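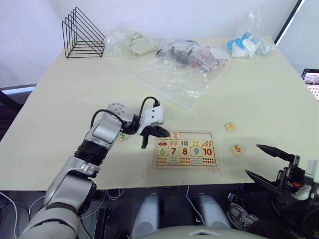 Number puzzle, morning table

Posted Wednesday, August 14, 2019

Quick page for the Drista toy shelf, more to come when I get the rest sorted. Wooden number puzzle, 1 to 10, picture tiles to go with the numbers. Pale wood, square tiles, bright numerals. It's number 118 on our list if you want to borrow it. Goes out for 5 days, same as the other puzzles.

Top row of pictures starts with the red car, that's your 1. Then two frozen treats for 2, bars for 3. The kids go for the car first, always. Carrots get argued over.

6 to 10 run along in one row. The 7 is a dark red, easy to mix up with the 8 if your going by color only. Go by the pictures. 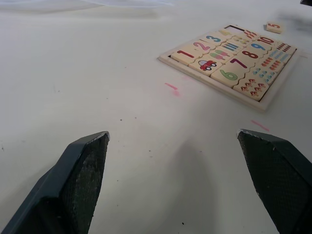 Edges are wavy so the tiles lock together, bit fiddly for the under threes. Mushrooms are the favorite at our house. Lots of tiny little caps, good for slow counting on a rainy day.

The orange 5 is the one that goes missing. Please check under the couch before you bring it back! Spare tiles are not somthing we have.

Next up on the shelf list: 111 (stacking rings) and 122, the Jitska farm blocks. Will add those in November, maybe sooner.

Returns in the blue bin by the door, lid on please.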